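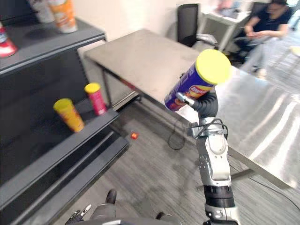
Zulmira Prata has spent most of her working life on a problem that shoppers rarely think about: how to keep a thin slice of fried potato crisp for months in a warehouse with no climate control. She runs the packaging laboratory at Arruda, a contract testing firm that serves small snack producers, and she answers questions about it in complete sentences, usually with a unit attached.

"Moisture comes first," she said. "Oxygen matters, light matters, but the customer notices moisture first. A chip can taste fine and still be rejected on texture."

Her laboratory stores sealed packs in humidity cabinets and pulls samples on a fixed schedule. The current study began in May and covers 700 packs from a single producer, Sular, which wants to move one of its lines from pillow bags to rigid containers. Sular's product manager, Afonso Mota, asked for the work after a run of complaints about breakage.

"Breakage was the reason for the call," Prata said. "Then we opened the returned bags and found weak seals on a number of them. Those are two separate faults and they need separate tests."

For breakage, packs go through a vibration table and a drop sequence, and the contents are then sieved. Anything that passes through the coarse mesh is weighed as fragments. For seals, the team uses a dye test on bags and a pressure decay test on rigid packs. Mafalda Barros, who operates the pressure equipment, rejects any reading taken before the pack has settled at room temperature.

"People want to test straight from the truck," Barros said. "The air inside is still warming up or cooling down. You end up measuring that."

Prata is cautious about claims that one format is better than another. Rigid packs protect stacked chips well, she said, but they occupy the same volume in the trash as on the shelf unless they are crushed. Bags ship flat before filling and weigh less. A layered bag film can also be hard to recycle – a point she raises with clients early, as changing the film later means repeating the storage study.

The reclosable lid is a separate subject. Producers tend to overestimate it, in her view.

"A lid slows things down after opening. It is not the original seal. We ran opened packs at 70 percent relative humidity, and within 20 hours the panel could pick out the ones that had been left without a lid. The ones with lids took longer, but they got there."

Results for Sular are due after the last cabinet is emptied. Asked what she eats at home, Prata said crackers, mostly, from a tin.

We use cookies to measure traffic and remember your preferences. Accept all | Manage settings

Related articles
Reading a moisture curve without a statistics degree
Conceição Salgado on flour storage in coastal mills
Why Zolera dropped its foil inner bag
Drop testing for small producers: where to start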